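Small Spaces, Week 3: The Pet Corner
Handout to go with the May 20, 2026 session

Okay, so last week we did entryways and I promised you something more fun. Pet corners! I love these because they're tiny rooms, really, with a bed, a dining spot, storage and a bit of decoration, and you get to make every decision in one afternoon.

Start with the floor. Most of you want carpet because it looks cozy, and I get it, but think about kibble and water and what comes in on paws. A smooth surface wipes clean in a minute. If you like a marble look go for it, just remember that a glossy floor shows every crumb, and older animals can slide on it, so put something grippy under the places where they get up and lie down.

Walls next. Wallpaper is fine (leaf prints are very forgiving, by the way - smudges disappear into them), but pick a kind you can sponge. We'll pass the Kulberg and Lepik sample books around again in class, so please bring them back in the right order this time. Keep the pattern to one or two colors if you're planning on a lot of objects in front of it.

Now the bed. A tent or a dome works well for cats and small dogs that like a roof over them. Push it toward a back corner with the opening facing out, so the animal can see who's coming. The cushion should come out easily for washing, and please check that before you buy! The Candard sheet in your folder lists cushion sizes, and the one you need is on page 2.

Storage goes up, off the floor. A clear shelf is nice in a narrow corner, it hardly seems to take any space, and a wire basket on the wall will hold brushes and leads. Zip ties are perfectly good for fixing one to a rail or a grid, but trim the ends, they scratch.
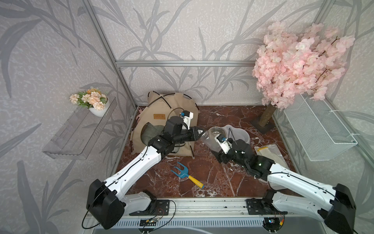
Plants are where I get fussy. Use artificial ones unless you've looked up every species, and even then watch for chewers. One tall piece and one small pot is plenty. Blossom trees need a heavy base or they'll go over the first time somebody takes a run at them.

Feeding: a gravity feeder comes apart into a reservoir and a bowl, and both need washing, so leave elbow room to lift the top off. Keep it a little way from the bed. And toys, well, anything brightly colored is easier to find when you're tidying up at night.

For next time, draw your own corner to scale on the Jatetti grid paper. Your budget is 200 dollars, with no more than 100 of it on the bed. Mark where the door is. Half of you forgot the door on the entryway plans!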